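The Ferry Letters

By Zanele Mnguni
September 2022

Every July, when the heat settled over Ternness like a damp quilt, old Mr. Nakajima walked down to the ferry landing to mail a letter to his brother in Chiba. He could have used the box on his own corner, of course, but the woman at the landing sold peach buns, and he was a man who believed a letter should travel with a little sugar on the envelope.

The letters were never long. He wrote about the tomatoes, and the neighbor's loud new gate, and then – always on the last line – he wrote his next chess move. They had been playing this same game for eleven years. His brother took ages to answer and blamed the mail.

"Bishop again," he told the bun woman that morning, licking his thumb. "He'll be furious."

"Is he ever anything else?" she said, and gave him the bun with the most filling.

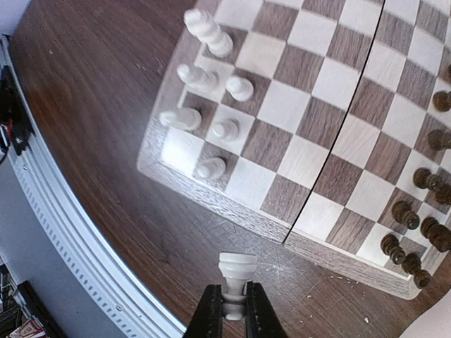
He sat on the bench until the ferry pulled out, and stayed a while after, thinking of the two of them as boys, sharing one blanket and arguing over whose feet were colder. Then he folded the paper bag into his pocket and started up the hill, already wondering what he would say about the tomatoes.

3 comments

Dornura: Oh, I loved the peach buns! My aunt mailed her letters just that way.

gusus_reader: So who is winning??

Toshio Nakajima: Same last name as mine, and I have a brother too – calling him tonight.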